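About Arska

Arska is a small maker of wooden kitchenware in Wenville. We make dish racks, plate stands, spoon rests and a few kinds of trivet. Most of what we sell is used next to a sink, and most of our customers are households, school kitchens and community dining rooms.

The company was started by Melati Entili, who had been repairing chairs in a rented unit on Cheetham Street and made a dish rack for her own kitchen out of leftover rail stock. A neighbor asked for one, then the neighbor's sister did. The first batch for sale was 2 dozen racks, all the same length, and they were gone before the end of May. Melati still cuts the sample for every new model herself and still does the drilling layouts in pencil.

We moved to our present shop, the old Eltora bakery building, when the Cheetham Street unit became too small to store lumber and finished goods at the same time. The ovens are gone but the loading door is wide and the floor is level. The front room is now the showroom and the sink room, where we try things out.

What we make

The peg rack is our main product. It has two rails with upright pegs between which plates stand on edge. People ask why we keep making it this way when wire racks are cheaper. Wood is kinder to the rim of a plate, and a peg that breaks can be knocked out and replaced. We sell spare pegs in bags and will post a single peg to anyone who asks.

Spacing is the part we get the most mail about. If the pegs are too close together, a deep plate will not go in. If they are too far apart, a flat plate leans over onto the next one and the two dry badly where they touch. We settled on our current spacing after trying 114 plates borrowed from friends, thrift stores and the Wenville school kitchen. The school plates were the hardest to suit – they are molded plastic, very light, and a rack that holds stoneware firmly can let them tip. 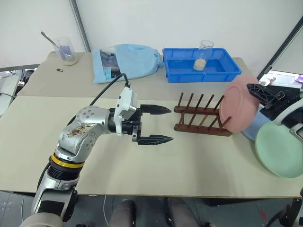 Because of the school order we now test every rack with plastic plates as well as ceramic ones. A plate has to stand without being held, and it has to come out with one hand without lifting the rack off the table. We load from one end, then from the other, then with a single plate at the end slot, where most racks do worst. A rack that passes is wiped down, left overnight and loaded again.

Racks come in a pale finish and a dark finish. The dark one hides tea stains better and outsells the pale one by a good margin. Both are oiled by hand. We do not varnish, as varnish chips around the foot of the pegs and water gets in under it.

The shop

We make some 400 racks in a normal year. In our busiest year we made 1,128 pieces of all kinds, which was more than we could comfortably manage, and several orders went out late. Since then we have closed the order book when it is full and opened it again when there is room. The opening is posted on the news page.

Lumber is bought in boards and stacked indoors for a season before we cut it. Offcuts go into pegs first, then spoon rests, then kindling, which is free from the bin by the loading door.

Repairs

Any Arska rack can be sent back for repair, whether you bought it from us or found it at a yard sale. We charge for materials and return postage. Please dry the rack fully before you pack it – a damp rack in a sealed box will arrive with mold on it. Loose rails can usually be fixed within the week. Split rails take longer, and if the rack is one of the early short ones we may need to cut a rail specially.

Visiting

The showroom is open in the mornings and by arrangement in the afternoon. There is a working sink, and you are welcome to bring a plate or two from home and see how they stand before you choose a size. Parking is behind the building. The step at the front door is high, so use the loading door if you have a stroller or a wheelchair and ring the bell on the left.

For school and dining room orders, write to Melati with the width of your draining board and the diameter of your largest plate.

Page last updated 19/10/2022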